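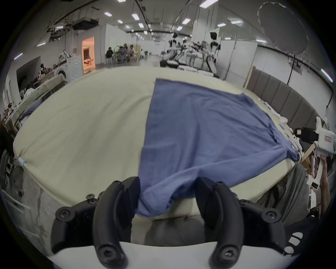 Umari hand grippers, the folding kit: quick review

Short version. Good tool, laundry still mostly unsolved, don't cancel your wash-and-fold. 3 stars out of 5, maybe 3.5 on a good day.

Longer version, typed fast, have to give the table up at 4.

Went to the Gerken hall in Sesville in September to try the Umari pair before our shop puts money down. We do uniforms, mostly. Shirts, aprons, a lot of shirts. Question from the boss was can a machine fold them yet, and if no, when. Price I was quoted is $2,000 for the pair, cables and the carry case in, software seperate. You hold one in each hand and do the chore yourself, and the arm is supposed to learn it from you. So what I'm reviewing is the thing in your hands, plus whatever I could see of what comes out the other end.

In the hand

Grip is comfy. Lighter than the Prajapati ones we borrowed in spring, and the fingers close with less squeeze. My thumb was fine after an hour, the Prajapati had me shaking it out in ten minutes. Cable is a nuisance. Drags over the shirt right when you've got it flat, and I caught a sleeve with it more than once.

Two black fingers, curved, that's all you get. Try it with kitchen tongs at home if you want the idea. Pinching a hem, easy. Pinching ONE layer of a hem and leaving the one under it, not easy.
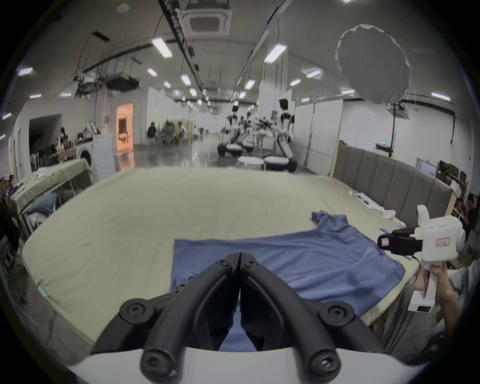
Took me 80 seconds to do a T-shirt I can do bare handed in five. Got faster. Never got fast. Sleeves are the worst bit, they bunch up, you go to straighten one and the whole shirt slides. You find out how much you use your palms. There's no palm on these, so no smoothing, you sort of drag the closed tips across and hope.

Soft padded surface made it harder for me, fingers sink in and take a pinch of whatever's underneath. Cloth over a table was better but the cloth walks. Clip it down, all the way along, before you start. Kit has no clips in it. At this price, come on.

Can the arm do it

Sort of. Watched a run of shirts go through the Umari software, same shirt size, laid out nice first by a person. Picks up a corner, brings it over, second corner, ok. When it worked it looked good, slow but good. When a corner dropped it carried on and folded thin air. No idea anything was wrong. A kid would notice. 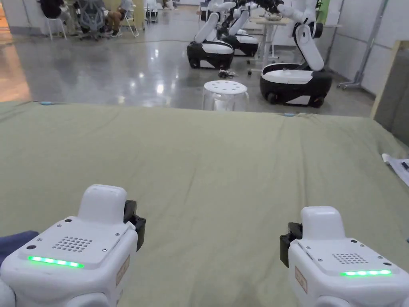 Laying the shirt out is the actual job, is my point. Anyone can fold a flat shirt. Ours come out of the dryer in a ball, inside out, with an apron string through the armhole. I asked to see it start from a heap and was told next version. Fair enough, but that's what I'd be paying for.

Green lights on the arm grippers are handy, easy to see across the table that they're on. Fan noise less than I expected. Wouldn't stand one next to our press yet, not with the steam.

Oh and buttons. Didn't try a single button shirt, ran out of time. Take the whole review as T-shirts only. 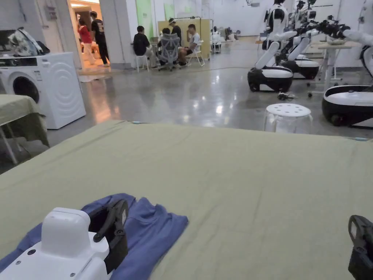 Good

Comfortable for a long session
Fingers hold a hem well, no snags in the fabric
Came with spare screws and the right hex key
Charges over lunch

Not good

Cable
No clips, and the manual is two pages, one of them warrenty
Single layers are a pain, thin cotton especialy
Case latch feels cheap

Buy it?

If you're building up your own folding examples and have someone patient to sit there doing shirts, yes, over the Prajapati. If you want fewer hands in the laundry room by Christmas, no. We're renting a pair from Gerken for a couple months and I'll try towels next, square and no sleeves. Will update if the heap version shows up.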